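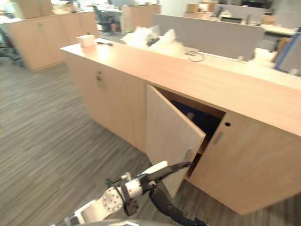 Where Does All the Paper Go? A Report on Storage and Clutter in Shared Offices

Introduction

When our class was asked to pick something ordinary and look at it closely, my partner Rania Nassar and I spent a whole afternoon throwing ideas back and forth (school lunches, bus stops, the smell of libraries) before we settled on paper. My aunt works in a shared office in Oakley, and she has complained about old paperwork at family dinners for as long as I can remember, so I suppose the subject was waiting for me. We wanted to find out why offices keep so much of it, even now that most things are sent by email, and whether people ever go back and look at what they have kept.

How we did it

We visited two offices during August, one in Oakley and one in Taltwood, and both were very kind about letting a pair of students sit in a corner and ask questions. We looked at 600 documents in all, and for each one we wrote down what it was, how old it was, and whether a copy was also saved on a computer. We left out anything with personal details in it, and at Taltwood the office manager, Consuelo Trujillo, went through the folders before we did and took those pages away.

We also talked to people while they had their coffee, which I have to say was my favorite part of the whole project! We had a list of 4 questions but hardly ever got through it in order, as everybody wanted to tell us about the strangest thing they had found in a folder. (A wedding menu won.)

What we found

The oldest papers were mostly contracts and receipts, and those had usually been kept on purpose. The newer ones were a different story. Many were printouts of emails, or meeting notes that someone had printed to read on the train and then filed along with everything else. Ashok Dixit, who does the bookkeeping in Oakley, told us he keeps a paper copy of anything with a signature on it, and he had thought it through very carefully. Most of the others we asked said they kept things "just in case," and when Rania asked in case of what, there was generally a long pause and then some laughing.

Closed storage seemed to make a difference too. Papers on desks were sorted or thrown out fairly often, but a folder behind a door could sit there through 3 changes of staff. Consuelo said she had inherited shelves full of folders from people she had never met, and did not feel it was her place to throw them out.

Problems with our work

Two offices is a small number, and both were places where we already knew somebody. We also changed our labels partway through, when we realized that "notes" and "drafts" were getting mixed up, and we had to go back and redo the first folders. I would plan the labels much better next time.

What we would suggest

We think each folder should have a name and a "look at this again" date on the front. Ludivine Guillot, our teacher, asked whether people would really go back on that date, and it is a fair question that we could not answer in the time we had. Taltwood has agreed to try it with one shelf, and Rania and I are hoping to visit again in the spring.

Our thanks go to everyone at both offices, and to Ashok Chauhan for lending us his scanner and for reading our very messy first draft.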